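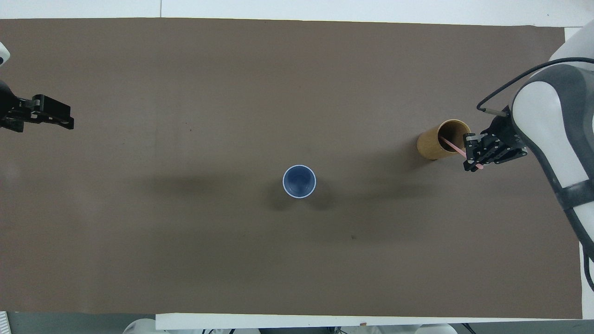

4.2 Effect of camera placement on insertion and transfer

The second experiment addressed whether the choice of view supplied to the controller affects its performance when the object to be handled is thin and the target is a narrow opening. The gripper comparison in Section 4.1 had shown little difference between finger shapes once the object was held firmly, and most of the remaining failures occurred during the approach. It was therefore decided to keep the arms, the grippers and the controller fixed and to vary only the camera input.

All trials were carried out on the two-arm station at Drostley, using the same version of the Clumora controller as in the first experiment. Two views were tested, each alone and then both together. The upper view looks down on the work area and gives a nearly direct line of sight into the mouths of the containers. The front view faces the arms from across the table and shows the height of objects and of the fingers above the work surface. The two views disagree on left and right: the robot's right arm is on the left in the front view. The controller was given no explicit information about this reversal. It received the views as separate inputs with fixed labels, and the images were not mirrored.

The task used three objects: a pink stick, an upright tan container and a blue cup. At the start of each trial, the stick stood in the tan container. The right arm was required to grasp the stick, lift it clear of the rim and place it in the blue cup. The left arm was permitted to steady the cup but was not required to do so. A trial was counted as complete when the stick rested in the cup, the cup was upright and both grippers had let go. Trials were stopped after 90 seconds. The positions of the container and the cup were changed between trials according to a printed list, which was the same for every camera condition.

The work surface was covered in matte brown material. In early tests on the bare white tabletop, the edge of the table and the arm housings were often confused by the segmentation step, and the estimated position of the cup moved by several inches from one reading to the next. The brown covering removed most of this error. It introduced a smaller one, in that the tan container stands out less clearly against brown than the blue cup does, and for this reason the results below are reported separately for the grasp and for the placement.

Figure 3 gives the front view of the station with both grippers open and raised above the work surface. The difference in height between the two grippers can be read directly from this view. The same difference is hard to judge from above, where a change in height appears mainly as a small change in the size of the gripper and in the position of its shadow.

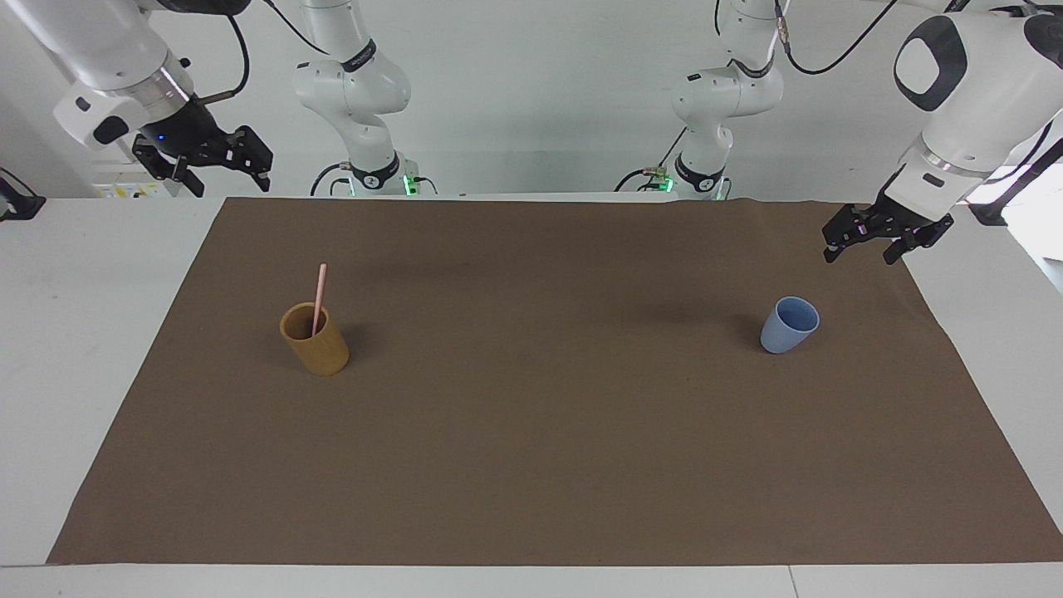 A total of 234 trials were attempted across the three conditions. Of these, 217 were retained for analysis. The others were set aside before scoring, either because a joint limit had been reached before the grasp began or because one of the image streams had dropped out. Trials set aside in this way were not repeated, and the conditions are consequently not of exactly equal size. Scoring was done from the recordings by Iida Seppälä and Niilo Partanen, who worked separately and were not told which input the controller had received. Cases on which they differed were settled by Urho Mäkelä.

With the upper view alone, the controller located the stick reliably in the horizontal plane. Its most common error was to close the fingers too low, so that they met the rim of the tan container and pushed it along the work surface. When the grasp did succeed, placement usually followed without difficulty, as the opening of the blue cup was fully visible for most of the approach. Shadows had a measurable effect. When the shadow of the gripper fell across the cup, the estimated center of the cup shifted toward the darker side, and the stick was sometimes lowered against the rim.

With the front view alone, the pattern was reversed. The height of the grasp was well controlled, and contact with the rim of the tan container was rare. Depth along the line of sight was the weaker quantity. The fingers tended to stop short of the stick or to pass behind it, and a second or third attempt was often needed. During placement the stick was frequently held at the correct height but in front of the cup, a position that looks nearly correct from the front and is plainly wrong from above.

The combined condition gave the highest completion rate and the fewest contacts with the rim. The gain was largest in the grasp phase. In the placement phase the combined condition performed only slightly better than the upper view alone, which suggests that once the stick is held, the view into the cup supplies most of what the controller needs. The cost was a slower control cycle. Motions in the combined condition were visibly less smooth near the target, and several trials that would probably have been completed were stopped by the time limit.

The tilt of the stick was a source of variation that had not been planned for. The stick leans against the inside of the container, and the direction of its lean was not specified on the list of positions. A stick leaning toward the approaching fingers was easier to grasp in all conditions. Santeri Nieminen reviewed the starting images and found no strong link between lean and camera condition, so the comparison is not thought to be biased, although the spread within each condition is larger than it would otherwise have been. In the later Fornamer trials, described in Section 5, the lean was set by hand before each start.

One further limit should be noted. Both cameras remained in place throughout, and no attempt was made to measure how far either could be moved before performance declined. Amedeo Farina has since begun a series in which the front camera is shifted in small steps between sessions. Those data are not included in the present comparison, and the calibration procedure used for them differs from the one given in Section 3.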